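4.2 Sample and Procedure

The study population consisted of adults who entered ordained or licensed ministry after a first career in commercial employment. Following the definition used in Section 2, a first career was counted only where the respondent had held paid work outside any religious body for at least 7 years before beginning formal training. Clergy who had combined secular work with part-time ministry from the start were excluded, as were respondents who had entered seminary directly from college and left for business at a later point.

Recruitment was carried out through the alumni offices of two training institutions, Humthorpe and Cirkberg. Both admit students from several Protestant denominations and both keep records of prior occupation. The alumni offices mailed 2000 invitations on our behalf, so that no names or addresses were passed to the research team before consent was given. Usable questionnaires were returned by 794 people. From these, 200 were selected for a follow-up interview, stratified by institution and by the seniority of the last secular post held.

Seniority was coded from the job title and a short description of duties. Titles alone proved a poor guide. A "director" in a small family firm could have had no staff, while an "analyst" in a large company could have managed a regional office. Where title and duties pointed to different codes, duties were given priority. The two coders, Borghild Öberg and Octavio Villca, worked independently and settled disagreements by rereading the full questionnaire.

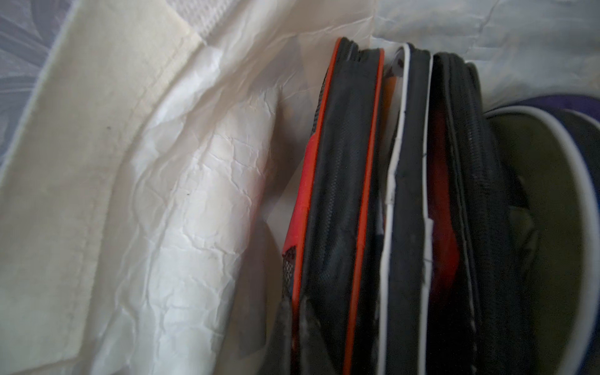

Interviews followed a fixed schedule with open questions. Respondents were asked first to give the order of events leading to their application, and only then to account for the decision. This order was chosen to limit the tendency, well described in the literature on conversion narratives, for the speaker to arrange earlier events around a later conclusion. Interviewers were told not to use the words "call" or "calling" until the respondent had done so. All interviews were transcribed in full, and the transcripts were divided into episodes using the Treltura coding scheme, with the modifications listed in Appendix B.

4.3 Measures

Three measures are used in the analysis below. The first, latency, is the time between the earliest reported interest in ministry and the start of formal training. The second, continuity, records whether the respondent described skills from the first career as being in use in the present congregation. Budgeting, hiring and the running of meetings were coded separately from pastoral skills such as listening or visiting the sick. The third measure, cost, covers the losses the respondent attached to the change, including income, housing, professional standing and time with family.

Latency presents an obvious difficulty. A respondent who recalls an interest in ministry during high school is reporting on a state of mind several decades old, and the report is made from inside the role that the interest is said to have predicted. We therefore treat latency as a property of the account and make no claim that it measures the age of the interest itself. Fagerlund, where a smaller pilot was held in August, allowed a limited check: respondents there were asked for any letter, diary or application essay that mentioned ministry before the change of career. Too few documents were supplied to support a separate analysis, and they are used only to refine the coding of episodes.

Continuity was coded at the level of the episode. A single respondent could therefore report that budgeting skills carried over fully and that habits of supervision had to be given up. Averaging across episodes would have hidden this pattern, which recurs in many of the interviews with former senior managers.

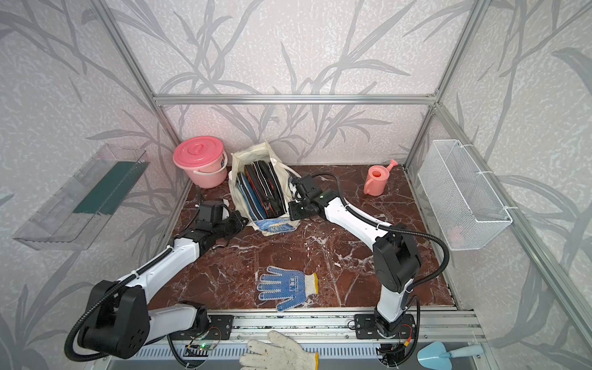

Figure 3. Two robot arms on an aluminum rail, with a tote bag in the workspace.

Cost was scored from the respondent's own words, without adjustment for household wealth. A former executive and a former clerk may each describe a loss of income as serious, although the sums differ greatly. The score should be read as an indication of how much weight the loss carries in the account. Data on pension arrangements were collected but were incomplete for the Cirkberg respondents and are not reported.

The data file was closed on 2022-01-02. Questionnaires received after closure were stored unopened and do not enter any of the tables in Section 5.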